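**Thread: Second needle driver set or a service contract? Can't afford both**

**svenja_h**
Capital requests close in December and I have one slot for our two-arm suturing bench. Option A is a second pair of needle drivers. Option B is the Ridov service plan. We're a training lab, no patients, so every instrument gets used by people who are still learning what closed feels like. Our current pair is rated for 300 sessions and the log says 263.

I'm leaning toward instruments. Talk me out of it.

**bendville_bench**
Whose 263? Ours said 200-something too, and then we found out the counter only went up when someone remembered to log out.

**svenja_h**
It's a clipboard, so it's exactly as reliable as the pencil tied to it.

For those asking what kind of work it does, it's mostly this: one stitch tied, thread across to the other side, carry on. 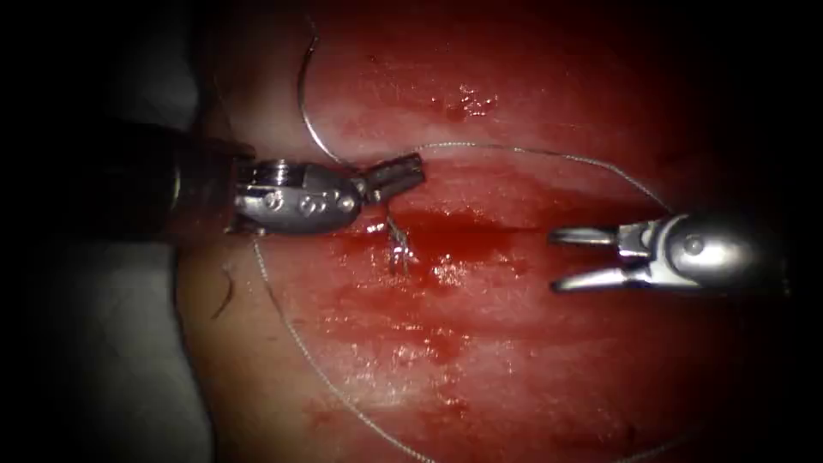
*Left jaws closed, right jaws open, suture running between them.*

**Ludger S.**
Buy the instruments. Wrists and jaws are what wear out. We paid Flevham 828 per driver and I have never once lain awake over it. I have lain awake over service plans.

**bendville_bench**
Disagree. Drivers are a consumable, so put them on the consumables line where they belong and stop burning a capital slot on them. The thing that will end your year is an arm going back to the factory. Ours was gone for 4 months. We had lovely spare instruments the whole time. They looked great in the drawer.

**Ludger S.**
Her consumables line might be thread and coffee. Not everyone gets to reclassify things.

**svenja_h**
Thread, gloves, and no coffee. But I hadn't thought of asking. Waltraud in purchasing once let us call a chair a consumable.

**k_mladenovic**
Read the Ridov plan before anyone votes for it. The version we were offered covered the arms up to the wrist and nothing past it. Also ask for a loaner clause in writing. "Best effort" on a loaner means a nice email.

And budget more thread than you think. New people pull it through, look at it, and pull it through again.

**bendville_bench**
Seconding the loaner clause. Without it I'd switch sides and agree with Ludger, which would hurt.

**svenja_h**
OK. Asking Waltraud about moving the drivers, and asking Ridov about loaners. If both say no, I'm buying one driver and a better pencil.

**Ludger S.**
One driver for a two-arm bench. Bold.

**svenja_h**
The left one gets dropped more.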